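Bench automation at Kauppinen

Bench automation at Kauppinen is the name generally given to the gradual introduction of paired robot arms in the packing and returns rooms of Kauppinen, a family-owned supplier of office and school goods with its main building in Flerdale. The arms handle small items at table height: staplers, erasers, little boxes of refills, and the many odds and ends that come back from schools at the end of a term. The work had been done by hand for as long as the firm had existed, and a good part of it still is. The change is remembered in Flerdale less for the machines themselves than for the long and mostly friendly argument over who would do what once they were in place.

Background

Kauppinen began as a stationery counter and grew into a mail-order business, and for many years its returns room was the place where new employees started. Goods came in by the crate, were tipped out onto long tables, and were picked through, wiped, checked and put into trays. It was light work but it was tiring in its own way, with a great deal of reaching and a great deal of standing, and people who had spent a few winters at it tended to speak of their shoulders before they spoke of anything else.

Hildegard Petersen, who ran the returns room through most of this period, kept a notebook of the complaints that were brought to her. Sore wrists came up often, and so did boredom, and so (rather more than she had expected) did the worry that the quiet corner of the building would be the first to go if money got tight. When the firm first talked of automation, in a meeting held over coffee one June, she read several pages of the notebook aloud before any prices were discussed. The notebook is still kept on a shelf in the room and people are welcome to leaf through it.

The first plan was for a single large sorting line of the kind used in parcel depots. It was dropped fairly early. Kauppinen handles a wide mix of goods in small numbers, and a line built for steady streams of the same thing would have stood idle for much of the week. Jouko Saarela, then the firm's maintenance lead, argued for something closer to the size of a person's own workbench, which could be switched off and walked around, and which his own small crew could repair without sending for anyone.

The benches

The system chosen was sold under the name Dolleck and set up with help from Clamovano, a small integration firm. Each station is a white-topped table with plain walls at the back and sides, and two arms mounted at the near edge so that they can work toward each other over the same stretch of tabletop. The grippers are fairly slim, a point that mattered to the returns staff, whose goods are often no bigger than a thumb.

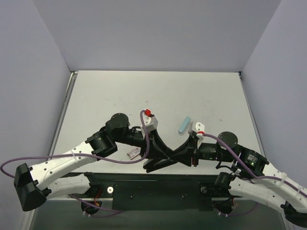

Two arms at a bench, with their grippers meeting over the tabletop.

Two arms were preferred to one for a reason that anybody who has tried to peel a label or open a carton one-handed will understand. A single gripper can pick up and put down, but it cannot steady one thing while it works on another, and it cannot easily turn an object around to look at the other side. With a pair, a small box can be passed across, turned, and set down again facing the right way. The passing across proved to be the hardest part to get right, and the early months were full of fumbled handovers.

The plain walls were another matter that took some getting used to. Staff in the returns room had always liked to pin things up near their places — postcards, a bus timetable, the children's drawings — and the request to keep the inside of the stations bare was taken at first as a bit of unfriendliness. Saarela explained that a plain background made it easier for the system to tell the goods from everything else, and a long corkboard was put up along the opposite wall, which has been full ever since.

Daily work

A working day at the benches starts with the operator wiping down the tabletop, looking over the cables and cable ties for wear, and running each arm slowly through its reach. Goods are then laid out a few at a time. Crowding the table was tried and given up, as the arms managed noticeably better when items had some space between them.

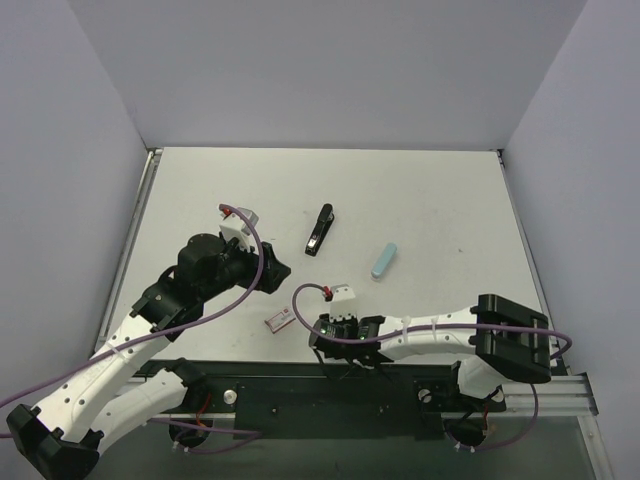
A stapler, a light blue bar-shaped item and a small red and white box on the table between the arms.

Mixed goods are the ordinary state of affairs in returns, and they are also what makes the work interesting from the machine's side. A stapler is heavy for its size and awkward to grip on the slant. A small carton must be held firmly enough to lift and gently enough not to crease. Something smooth with rounded ends may roll or slip when it is nudged. An experienced person adjusts for all of this without a thought, and putting that know-how into words was, according to Petersen, the strangest job she ever had. She and her colleagues spent many afternoons beside the Clamovano technicians, explaining why they picked a certain thing up by its middle and another by its end.

At the end of the first full season the firm reported that the benches were handling 520 items in an ordinary shift, against a target of 500. The figure was read out at the summer lunch and received with polite applause, though the returns staff were quick to point out that a good many of those items had been laid out, and now and then rescued, by human hands.

Effects on staff

Kauppinen employed 86 people in Flerdale when the benches arrived, and management gave a written promise that nobody would be let go on their account. The promise was kept, although not every job stayed as it had been. Sorting by hand shrank to a part of the day. In its place came bench tending, which means laying out goods, watching for trouble, clearing it, and keeping a short log of what went wrong and what was done about it.

Not everyone liked the trade. Kirsty Greenwood, who had sorted returns for many years and was known as the quickest pair of hands in the building, found watching a slow arm close on an eraser almost unbearable at first, and said so at every opportunity. She asked to move to the repair table, where damaged goods are mended for resale, and built that corner up into a regular part of the business. Lempi Pitkänen took the opposite road. She had joined as a seasonal packer and had no technical training, but she had a knack for guessing where a grip would fail, and she became the first bench tender to be trained in changing the grippers and setting up new tasks.

Talk on the shop floor changed too, and older employees often mention this before anything else. The long tables had been sociable places, with people facing each other across the heaps, and conversation ran along them all day. At the benches a tender usually stands alone. After a rather gloomy first winter the stations were moved closer together and the morning break was lengthened, and two of the old long tables were brought back for the goods the arms cannot handle, so that tenders could rotate between the two kinds of work. Most of those who had complained of the quiet said this helped, and a few said it was still not the same.

As for the wrists and shoulders, Petersen's notebook shows fewer entries about them after the change, and more about tired eyes and about standing in one spot. Stools were bought, and after some grumbling about their height, better stools.

Disputes and criticism

The main disagreement concerned pay. Bench tending was first placed in the same pay grade as sorting, on the view that it took less effort. Kalevi Koskela, who spoke for the floor staff in the talks that followed, held that it took more attention and more responsibility, and that the know-how built into the machine had come from the people now being told their work was simple. The grade was raised the next spring. A separate request, that staff be paid an extra sum for the afternoons spent teaching the system, was settled with additional days off.

There was also some criticism from outside. Flerdale has few employers of any size, and it was pointed out in the local paper that a promise to let nobody go is a different thing from a promise to go on hiring. The firm took on fewer seasonal workers in the years after the benches came in, and for young people in town a summer in the returns room had been a common first job. Kauppinen later set aside several places each summer at the repair table and in bench tending, with Greenwood and Pitkänen sharing the training between them.

Later use

Further stations were added in the packing room, where the goods are more uniform and the work is mostly a matter of filling small cartons. Loose papers, anything sticky, and pens without caps are still sorted by hand at the long tables.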